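Tabletop cabinet
Reading time: 2 min

A tabletop cabinet is a small piece of storage furniture, made to stand on a desk, a counter or a table and not on the floor. It has usually one to six drawers and is used for paper, sewing things, cutlery, letters or small tools. In some regions it is called a desk chest or a counter chest.

Construction

The body, also called the carcass, consists of a top, two side panels and a back. The sides often continue below the lowest drawer and serve as feet. In better pieces the top overhangs the sides a little, which protects the upper edge of the drawer front from knocks.

The drawer is a separate box. It runs on wooden strips or on metal slides, and needs a small space on both sides so that it does not stick in humid months — July is the usual time for complaints. A cabinet 300 mm wide normally has sides 15 mm thick.

Finish and handles

The workshops of Kivard left the body in plain wood and painted only the drawer fronts. This custom spread later to Rurkton, where the maker Bortolotti sold 26 models of this type. White is the most common color for the fronts, and dark handles are often chosen with it.
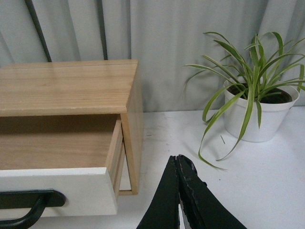

Page last changed: July

A cabinet of pale wood with a matte white drawer front and a black metal handle is a typical case of the two-tone finish. The grain stays visible on the top, and small nicks near the front lip are common signs on such pieces.

Care

The top is wiped along the grain with a soft cloth. Painted fronts are cleaned with mild soap — strong cleaners make the matte surface shiny. Handle screws should be tightened from inside the drawer.

See also: Tirnent chest, Drawer slide, Writing box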